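**Kincaid Hall kitchenette: electrical and appliance check, May**
Inspector: Polyxeni Economou. Asset register no. 2452.

- [x] Power boards off the floor
- [x] Exit path clear to the rear door
- [ ] Fire blanket mounted. *Bracket missing; replacement ordered from Sudemer.*
- [x] Kettle cord free of damage

Portable appliances are to be kept clear of the bench edge and their labels left in place.

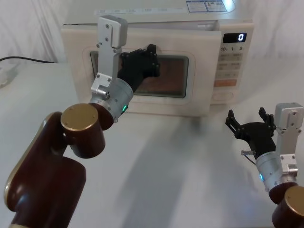

*Item 3: microwave oven, cream, on white benchtop.*

Item 3 passed. The door seal was wiped down on Sunday and is to be re-checked at the next visit.

- [ ] Rangehood filter cleaned. *Grease build-up noted. Refer to Barry Heywood, job 299.*
- [x] Hot water tap signage legible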